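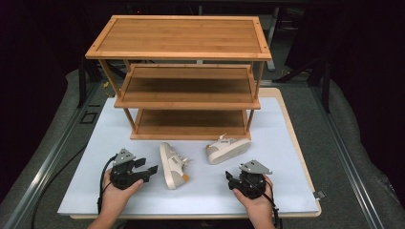

I've been reading rulebooks for robot training work all spring, and my favorite one is 52 pages long and spends two of them on tidying up shoes. It comes from Lutovine, a small outfit that writes house standards for other people's labs, and I picked it up expecting to nod off. Instead I got hooked! Take the starting layout. A pair of sneakers on their sides in front of a little three-tier bamboo shelf, a hand-held gripper in each hand, fingers open – it looks like nothing much, but the Lutovine rules have an opinion on nearly every bit of it. Shoes shouldn't start out neatly paired, they say, or the robot only ever learns to deal with neat people. (I laughed, and then I looked at my own hallway.)

The rule I like best is about cables. Before each take you trace the cable from the gripper with your eyes, all the way down, and make sure it can't cross the work area when you reach. I tried a session myself at Porkura in June and forgot this on my very first go. You feel the tug right when you're lifting, your wrist jerks, and there's your lovely smooth motion ruined. The rulebook says to throw that take out. No fixing it up later, no "it was mostly fine."

And people do argue about that. Ultari, which runs a much bigger shop, keeps its spoiled takes and labels them, and the folks I spoke to there think tossing them is a waste. They had 1124 takes of one shelf task on file when I visited, with a note on every drop and fumble. I can see it both ways. A robot probably should know what a fumble looks like, but only if somebody writes the note properly, and I've seen what my notes look like by four in the afternoon.

Which brings me to breaks. Nina, the newest of these standards, says two people should swap off through a shift, and that whoever is resting does the checking. I'd put that on page one. My shoulders were sore well before I felt tired, and I'd started shoving the shoes onto the shelf any old way. My partner caught it on the next check and we redid the lot after coffee.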